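3.2 Cell setup and upkeep

The teardown cell at Brekenau was set up in July and has been changed in small ways ever since. What follows is the state of it as of Aug 13, 2024, after the last round of repairs. Earlier runs used a different finger set and are reported seperately in section 5.

The arm carries a two-finger gripper with a small camera at the wrist. No overhead camera. We tried one and gave up, the arm blocked its own view for most of every reach into the case. The wrist view is close, sometimes too close, but it moves with the fingers and calibration is one transform only. Control software is Bikidia, stock build apart from the grip-force limits, which we lowered by hand in the config file. Drenditura supplied the fingers and the spare linkage plates.

Test machines are used workstation towers bought as one lot from a reseller in Bielecka. All have tool-free caddies and latches, mostly blue plastic, and that was the point of choosing them. Each tower goes down on its side, open side up, panel already taken off by hand. Rear panel always to the right as the wrist camera sees it. Get this wrong and every stored approach pose is mirrored. It happened twice, cost one bent finger pad.

The order of work is fixed. Memory first, then processor cooling, then card, then drive. Drive last is slower on paper, but the caddy needs the widest finger opening and a long sideways pull, and we wanted the small parts out of the way before that. Cooler removal is still done by a person. The screws are within reach of the arm but we have no driver on it yet. 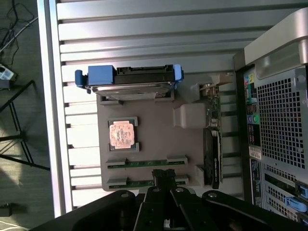 Old thermal paste is a nuisance for the camera more than for the gripper. Dried paste on a heat spreader is patchy, some of it darker than the rest, and the part detector reads the dark patches as gaps or screw heads. We do not clean it. Cleaning would hide the problem, and towers at a real recycling site won't come clean either. Instead the socket area is masked out once the memory step starts. The mask is drawn by hand per model of tower, five minutes' work.

Fingertips were the main thing to look after. The first pads were soft rubber and picked up dust from the cases until they slid off the slot latches. Changed to a harder pad with a shallow groove. Now wiped with alcohol before each session and swapped after 1,000 grips, worn or not. Before this rule, pads were swapped when somebody noticed slipping, and the grip logs from that time are no use for comparison.

Linkage play was the second. The fasteners on the plates work loose with the side loads of pulling at latches, more so on the left. Symptom: the fingers close slightly off centre, contact comes early on one side, the memory step aborts with a force error that looks like a vision error in the log. We lost most of a week on this, recalibrating a camera that had nothing wrong with it. Check is now simple. Close on a steel gauge block, read both finger positions, if they differ take the plates off and refit with thread lock. Done every 30 towers.

Light comes from the window and is not controlled. Polished rails and handles throw glare when the sun is on them, and exposure then drops and the dark parts (graphics card shroud, our own fingers) go to near black. A blind would fix it. We left it as is for the runs in this paper but fixed the exposure by hand at the start of each session, which removed the worst of the jumps. Results by time of day are in the appendix.

Floor layout matters a bit too. Cables run on the left, outside the case, and must stay clear of the wrist on the long pull. Stand legs likewise. One cable tie went missing in July and the loop caught on the wrist housing, no damage but the camera mount had to be squared up again.

Unplanned stops over the whole period: 4 from loose linkage, 4 from the camera connector backing out. The connector now has a strain relief clip and has held so far. All refits were done by Celina Sikora and her notes, with torque values and the gauge readings, are included with the data. Anyone rebuilding teh cell should start from those notes and leave our config file until later, since the force limits in it only make sense with the grooved pads fitted.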